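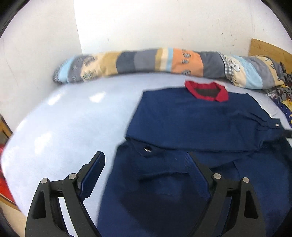
The Skeltamon hand gripper set is made for school robot clubs and student teams who want to teach folding tasks. One person holds the gripper and does the work by hand, and the recording is used later for training the team's own arm. The two black fingers close from left and right, so a thick fold of navy knit can be held between them while the collar side stays flat on the bed. The set is suitable for teams of 3 to 6 students, from age 14.

The lesson booklet has 6 tasks. It was written by Pirjo Laitinen for the robot club in Flondeddale. We recommend to begin with a sweater and continue with trousers, where the elastic waist makes the fold more difficult. 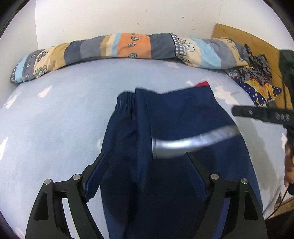

Folding task with navy trousers, reflective strip on the leg.

In the box: gripper, spare finger pads, cable, lesson booklet. The arm is not included. Clubs which take part in the Cirusby competition can order with a school invoice. Please write the name of your club in the order form.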